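Following the Haugland ferry terminal plan for a while now, so a short thread on where it stands. May 2019 update.

The port authority wants to move the car ferry berth from the inner harbor to the old timber quay at Grindum. The inner harbor would then be opened to small boats, with 63 guest moorings in the first stage.

The holdup is land. The quay belongs to the port, but the strip behind it, where cars would line up, is split between the county and a storage company called Trisis. Trisis has a lease with 18 years left on it.

Alvar Dalen, who runs the harbor office, told the public meeting that talks with Trisis are going on and that he expects an answer by September. He would not say what has been offered.
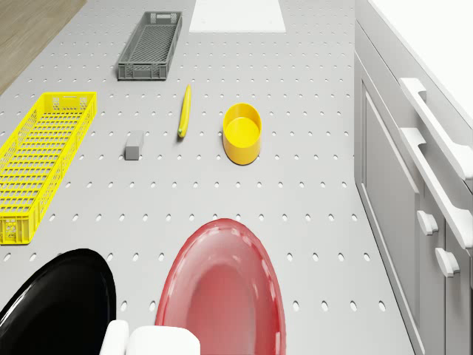 The ferry crews have their own worries about the move. Borghild Åberg has been a mate on the Suvum crossing for 30 years and says the timber quay takes the swell straight on when the wind is from the west. She wants the car ramp deck replaced with open grating so that water drains through it. Think of a gray tabletop with rows of small oval holes punched all the way across, only in steel and strong enough for a truck. The current plan has solid plate.

I asked the port about the deck. The reply was that the surface will be decided at the detailed design stage. No cost was given for either option.

On the petition: 1,921 signatures against the move when it was handed in. Most are from people on the harbor side who walk to the ferry now and would need a bus to Grindum. There is no bus to Grindum after the evening sailing.

Yetunde Ezeani from the boat owners' group supports the move. Her point is that visiting boats sail past Haugland every summer for lack of anywhere to tie up, and the shops lose that trade.

The county has to agree to release its part of the strip before any work can start. That vote has not been scheduled. I'll add to this thread when it is.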